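Flestero: a data card for place-name spellings

Éabha Ní Chonaill | May 22, 2026 | 2 min read

We use cookies. Accept / Manage

2,337 spellings of 408 townlands, most of them somebody's best guess.
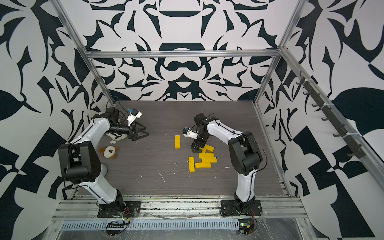 Which spelling should I use?
Whichever is in the `preferred` column, unless you live there, in which case you will ignore us anyway.

Source: parish registers, typed up by hand. The April release fixed more than 500 accents and lost 20. Licence: CC BY 4.0. Corrections by post are read eventually.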